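Zastalach Guest Rooms: Frequently Asked Questions

What time can I check in?
From 2 in the afternoon. Earlier is possible on a Wednesday, when hardly anyone wants to come here.

Is the furniture antique?
No, it's pine, and it has had a full life. The bed and the nightstand match in color, near enough. Both have picked up a few marks over the years, and we've stopped sanding them out. If you add a small one, we'll probably never know. If you add a large one, please mention it.

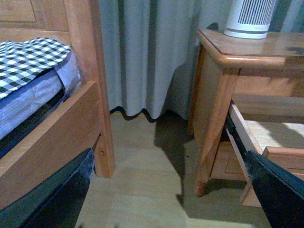
Sheets are changed between guests and again every third night of a longer stay. Want them changed more often? Leave the bed stripped and we'll take the hint.

Do the curtains block the morning light?
Most of it. They hang nearly to the floor, so pull them all the way across and tuck the sides in. We can't do anything about the birds.

Can I move the nightstand?
You can. Take the drawer out first — it slides if you tip the thing, and it has a fine instinct for toes. Lift, don't drag. The floor is pale and remembers everything.

Is there anything in the drawer?
There shouldn't be. We empty it after every stay, and what we find goes in a box at the front desk for 68 days. Then the chargers join our collection, now the envy of the valley.
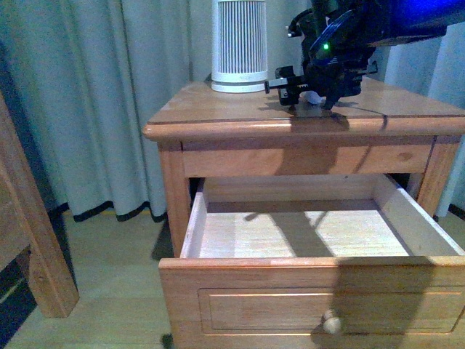 Nightstand with the drawer pulled open.

I think I left something behind. What now?
Call the desk at extension 800 and tell us what it is and which room you had. We mail small things at cost. Pillows you brought from home count as large things.

Do you have a room with two nightstands?
Yes, the Prekel room. Couples who read in bed tend to book it early.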